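About the Raltow Manipulation Group

The Raltow Manipulation Group is a student club at Huttunen Technical College. Members program simulated robot arms to pick up, move and put down household objects. The group meets in Room 424 during the fall and spring terms. Membership is open to any enrolled student, including first-year students and students outside the engineering department.

Geeta Saxena started the group as an evening section of the introductory controls course. It became a separate club when the course moved to mobile robots and several students wanted to continue with arms. The faculty contact is Fouad Alaoui, who also teaches the kinematics elective. Taking the elective is not required. Most members learn the same material by working through the warm-up problems in the club repository.

What we work on

The main project is Pedidance, a set of tabletop tasks with a shared scoring script. Each task specifies a starting layout, a goal condition and a time limit of 90 seconds of simulated time. An entry is a control program. It may be hand-written, trained from demonstrations or a mixture, provided that it runs from a clean checkout without manual steps.

All tasks run in Gravex, the simulation setup kept by the club. Gravex handles scene loading, randomized object placement, camera output and logging. Members may add cameras to a scene for debugging, but only the standard views are passed to a program during a scored run.

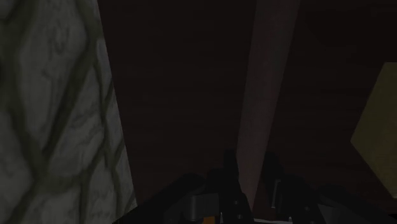 Gripper-side view in Gravex. A long, straight bar stands behind the two fingers.

Close views are kept at low resolution and with uneven lighting. Programs that depend on clean edges do poorly under these settings, and we would like members to find this out early in the term. A brighter lighting preset exists for checking geometry. Scores obtained with it are not entered in the table.

Scenes

A scene file lists the furniture, the objects and the surface finishes separately, so the same layout can be loaded in different rooms. Collision shapes are simplified versions of the visible shapes. When a gripper appears to touch an object and the log reports no contact, the collision shape is the first thing to check – the second is the finger offset, which was wrong in Gravex for most of one term.

Thin objects account for a large share of the open issues. A small error in wrist angle matters little for a box and a great deal for a rod. Clutter adds a further difficulty, as a path that clears the target may still pass through something tall beside it.

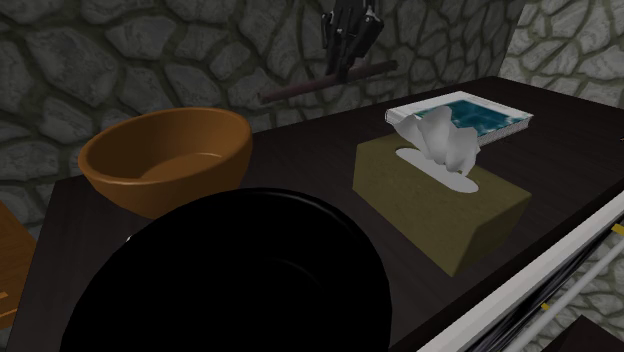

Tabletop layout with a bowl, a tissue box and a book. The gripper is at the back, near a slender rod.

Scored runs

Every entry is run 200 times with different placements. The script reports the success rate, the median completion time and the number of unintended contacts. A run in which any object leaves the tabletop is recorded as a failure, whatever happened to the target. Results are posted with the commit hash, and the logs are kept for one year.

Entries are made by teams of up to 8 students. Larger teams were tried and spent too much of their time merging code. A student may belong to two teams if the teams are working on different tasks.

The term ends with an open review in December. Each team presents one task, shows its failed runs first and takes questions from the other teams. Attendance by non-members is welcome.

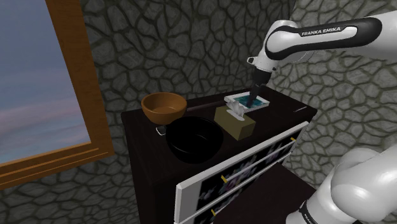 Ghizlane Lamrani wrote to us after the last review that the failed runs were the useful part, and that she would have liked more time on how the teams chose between slowing the arm down and planning a wider path around the clutter. She also asked for the contact counts to be broken down by object. The scoring script now does this when the detail flag is set.

Joining

New members should clone the repository, complete the first two warm-up problems and bring the log files to any meeting. Some experience with Python is assumed. A personal computer is helpful but not necessary – the machines in Room 424 have Gravex installed, and accounts are issued by Wanda Alcantara at the start of each term.

Questions about scene files and bug reports go to Adel Salem. Please attach the random seed. Reports without one are usually returned.

Page last updated 16 September 2018.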